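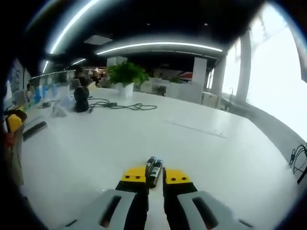 Small bottles with metallic caps and white label bands.

How to Label Small Bottles for Shared Storage

Branton Community Studios asks all members who keep inks, oils, glazes or adhesives in the shared cabinets to label them as set out below. The procedure applies to any bottle too small for the standard shelf tag.

Before you start

You will need a sheet of narrow labels, a permanent fine-point pen, clear tape and a soft cloth. Label sheets are kept in drawer 12 of the supply room. Please take one sheet at a time.

Step 1. Clean the bottle

Wipe the outside with the cloth and let it dry fully. If an old label is present, soak the bottle in warm water for five minutes with the cap tightly closed, then peel the label away from one corner. Do not scrape glass with a blade.

Step 2. Write the label

Write on the label while it is still on the sheet. Include the following:

Contents, in full words
Member number
Date opened
Any hazard shown on the original package

Member numbers are written without spaces, for example 361. Abbreviations are accepted only for units of measure.

Step 3. Apply the label

Hold the bottle on its side and press down the middle of the label first. Smooth outward in both directions. The ends may overlap, provided that no writing is covered. The maker's batch number should stay readable – if there is not enough room, copy it onto the new label.

Step 4. Protect the writing

Wrap one layer of clear tape over the label and let it extend slightly past each edge. Bottles that hold solvents need a second layer.

Step 5. Record the bottle

Enter the contents and your member number in the cabinet register. Bottles without an entry are moved to the holding shelf in Room 84 and kept there until the next clear-out in October.

Replacing a label

A label that has faded or lifted should be replaced in full. Do not write over it. Cross out the earlier register entry with a single line and add a new one beneath.

Questions may be addressed to Inese Kairys, Storage and Supplies, extension 311.

Page last reviewed 19 Apr 2026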